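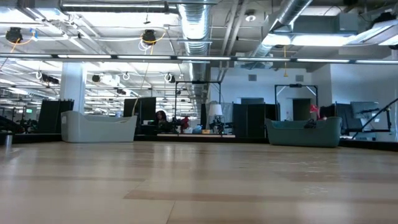
The new floor, looking toward the gray and green tub seats.

Hi Denise,

January update on the Drada fit-out, as promised, and I'm happy to say it's mostly good news!

The floor is down. We went with the pale wood-grain in the end (you'll remember I was wavering between that and the darker one from Boström), and I love how much brighter the whole office feels with it. It covers 3000 square feet, and the invoice is in the shared folder with the other flooring paperwork.

The tub seats are in too, one light gray and one teal-green. Nikola Trajkovski wanted both in gray, I wanted both in green, so you can guess how we got there. People already drop their bags in them and camp out over lunch. I'd like to add a low table between them once we know how folks walk through that area.

The dark partition panels are doing a decent job of breaking up the long row of desks. It's still louder than I'd like in the afternoons, so I've asked Garivus for a quote on ceiling baffles. They say 15 working days, we'll see.

Money: we have $3,936 left in the furniture line. The baffles would come out of that, and so would the last Bustach bill, $1,523 for delivery and assembly, which I haven't paid yet. I'm holding it until they send the missing feet for two of the desks.

Could you let me know if you're okay with the table coming from the same line? I'll send the Garivus quote over as soon as I have it.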